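4.2 共餐与留堂：对既有解释的检验

过去几年里，谈教会如何留住新来者的文章很少不提共餐。常见的说法是，主日崇拜之后一起吃饭的堂会，新来者更愿意再来，也更容易把那个堂会说成“我们的”。Szűcs把这种说法整理成一个较完整的模型，她在Nomlow和Lalenia两个城区的调查被后来的牧养手册反复引用。本节要问的事情比较窄：她的材料究竟能支持多强的结论，我们在Jatari得到的材料又能不能补上其中的缺口。我们的回答大体是否定的，理由分述如下。

先看概念。Szűcs所说的“共餐”包括三种很不一样的安排：堂会出钱备餐、信徒各带一道菜，以及散会后若干家庭自行约到附近的饭馆。三者在她的编码表里同属一类。前两种安排对所有人开放，第三种则需要有人开口邀请，新来者能坐到桌边，前提是已经有人认得他、愿意叫上他。把第三种也算作共餐，等于把一部分结果写进了原因。一个人被邀去吃饭，之后继续来聚会，这当中有多少该归给那顿饭，有多少该归给那份先已存在的交情，编码表没有留下分辨的余地。

“留堂”的定义也有类似的问题。Szűcs以首次到访后第18个月仍有出席记录为准，只要当月签到一次就算留下。这个标准对流动人口较多的城区未必合适。Lalenia的堂会有不少季节性务工者，每年August前后离开，收成过后回来，签到簿上的空白与离开教会没有关系。反过来说，也有人早已在别处固定聚会，只因亲戚洗礼回来一趟，便被记为留下。Szűcs在附录里承认签到簿“不尽完善”，正文的推论却没有因此放松一点。

再看样本。我们在Jatari发出问卷309份，收回后剔除重复填写与缺页者，可用的有246份。回收率在同类研究里不算低，我们却不认为它足以让人放心。问卷是在聚会结束后由各堂接待同工分发的，那时已经离开的人自然拿不到。而在崇拜一结束就走的人，恰恰是共餐研究最需要听见的人。我们事后试过请各堂转交问卷，成效很有限，有两处堂会直接回复说不知道该交给谁。这个回答本身比许多问卷更有内容，可惜它进不了表格。 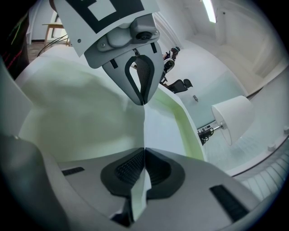 由此得到的数据有一种天然的倾斜：愿意留下来填表的人，多半也愿意留下来吃饭。他们对共餐评价偏高，几乎是必然的。在“共餐使我更想再来”一题上，选择同意或非常同意的占绝大多数。假如我们只报告这一题，结论会显得十分漂亮，与Szűcs的结果也十分吻合。但同一份问卷里还有一道开放题，请受访者写下第二次来的缘由。答案中提到饭食的寥寥无几，提得最多的是孩子、住得近、配偶已是会友，以及“答应了某位姊妹”。两道题之间的落差，我们认为不应当用“受访者没有意识到共餐的作用”来打发。这类解释可以用来挽救任何一个假设。

访谈材料同样不那么整齐。有一位在Rugemalira堂聚会多年的执事说，他们停办午餐的那段时间，来的人并没有少，只是走得早了。另一位会友的印象刚好相反，她记得那几个月“冷清得很”。两人说的是同一个堂会、同一段时间。我们去查奉献记录和主日学点名册，想找个旁证，结果点名册在中间换过一次格式，前后不能直接比较。这种情况在堂会档案里很普通，研究者若不亲自去翻，只看汇总表，便不会知道数字底下有过这样的断裂。

Nigam提出过一个较温和的版本。他认为共餐未必能使人留下，却能缩短陌生感持续的时间，作用在头几次到访时最明显，之后逐渐为别的因素所取代。这个说法较有弹性，也较难反驳，而较难反驳在此处算不得优点。Nigam没有说明“头几次”是几次，也没有给出陌生感的测量方式，只引了若干段见证。见证自有它的用处，在讲台上尤其如此，可是见证的体裁要求故事有一个归宿。一个人来过三次，吃过三顿饭，然后再也没有出现，这样的经历很少有人请他上台讲述。

也有牧者批评我们这样的提问方式，认为共餐出于圣经的吩咐，早期教会“擘饼”并不是为了留住谁，拿出席率去衡量它，一开始就走偏了。对此我们有一半同意。若共餐的理由在神学上已经充分，那么它有没有增长效果就与该不该做无关，堂会尽可以照做下去。然而现实中提出增长论据的往往正是教会自己。我们收集到的堂会规划文件里，凡为厨房改建申请经费的，几乎都写上了“研究表明共餐有助于留住新来者”一类的句子，所引的研究追溯下去多半是Szűcs的那一份，有时连她也没有引，只写“研究表明”。既然以效果为由请人奉献，效果就应当经得起查问。

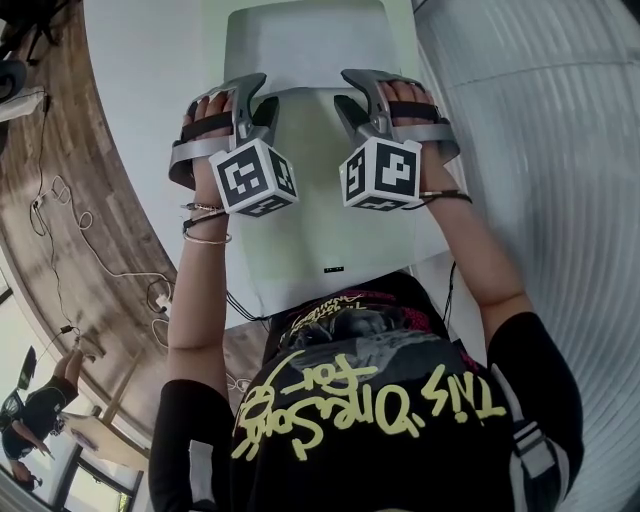
图3　双手各握一个银色夹持器，按在一件浅灰色模制件上。

还有一个混杂因素在文献中少有讨论，即堂会规模。Nomlow区常备午餐的堂会平均出席人数都不到300，超过这个规模的堂会大多只在节期聚餐。小堂会里新来者本来就容易被认出来，散会后总有人上前问姓名，哪怕那天连一杯茶也没有。我们尝试按规模分层再作比较，分层之后，有午餐与无午餐两组之间的差距明显收窄，在最小的一层里几乎看不出来。由于各层人数太少，我们不愿意据此宣称共餐没有作用。可以说的只是，在没有控制规模的情况下所报告的差距，不宜直接读作共餐的功劳。

时间先后的问题也要提一提。Szűcs的模型里，箭头从共餐指向归属感，再从归属感指向留堂。我们在Jatari接触到的堂会，却有好几处是在会众稳定下来以后才开始办午餐的，因为那时才凑得齐做饭的人手。按这样的次序，留得住人是办得起饭的条件。两种方向也可能同时存在，彼此推动。横断面的问卷分不清这些，签到簿加上回忆式访谈也分不清，受访者往往把后来形成的习惯挪到更早的年份去讲。有一位姊妹很肯定地说，她第一次来就吃了午饭，而照该堂的会议记录，那一年午餐尚未开办。她并没有说谎的理由，我们也没有向她指出这一点。

对于不喜欢共餐的人，现有研究几乎没有记录。我们的开放题里有零散的几条：有人因为饮食禁忌不便开口，有人听力不好，在嘈杂的饭堂里坐着反而更觉孤单，有人不愿被问到婚姻和工作。还有一位写道，吃饭时“大家都在讲上周的事，上周我不在”。这样的回答数量不多，不足以推出什么比例。但既然拿到问卷的人已经偏向于喜欢留下，它们能够出现，至少提示我们，同一张饭桌对不同的人可能产生相反的效果，而平均数会把这些人抹平。若干堂会规定新来者须坐到“欢迎桌”去，由接待同工陪着用餐，规划文件对此评价甚高，我们却没有见到任何一份文件问过坐在那张桌边的人作何感想。

至于如何改进，我们的建议相当朴素。首次到访者的联络方式应在进门时登记，不要等到散会；对没有再来的人，至少应作一次简短的回访，并在报告中说明有多少人联络不上；共餐的三种形式应当分别编码。最理想的情形是，有堂会愿意在开办午餐之前就开始记录，并在开办以后沿用同一种格式。我们曾就此与Lalenia的几处堂会商谈，得到的答复很客气，目前仍无一处动工。同工流动频繁，签到的人换了，格式也就跟着换，这是可以理解的困难，不过它意味着短期之内不大可能有像样的纵向数据。

需要说明，本研究自身也没有躲开上述毛病。我们的246份问卷出自愿意配合的堂会，愿意配合的堂会大概也较愿意让人看见它们的接待工作。访谈由两位作者分头进行，其中一位与部分受访者早已相识，熟人之间谈起教会的短处，有时格外坦白，有时格外客气，我们没有办法事后校正。关于规模的分层分析是看过初步结果之后才加上去的，原先的研究计划里没有，读者应当按事后分析来看待它。开放题的归类由一人完成，没有请第二位编码者核对，“答应了某位姊妹”归入人际邀请还是家庭因素，就曾几次改动。

综合这些材料，目前较为稳妥的表述是：在规模较小、会众已经相对稳定的堂会里，共餐与新来者的继续出席同时出现的情形较多；至于前者是否造成后者，现有证据无法判断。Szűcs后来在一篇书评中把自己的结论改写为“共餐可能有所助益”，措辞已较当年收敛，但牧养手册引用的仍是旧的版本。下一节转向接待同工的培训，所用材料与本节部分重叠，凡涉及同一批问卷之处，上述限制同样适用。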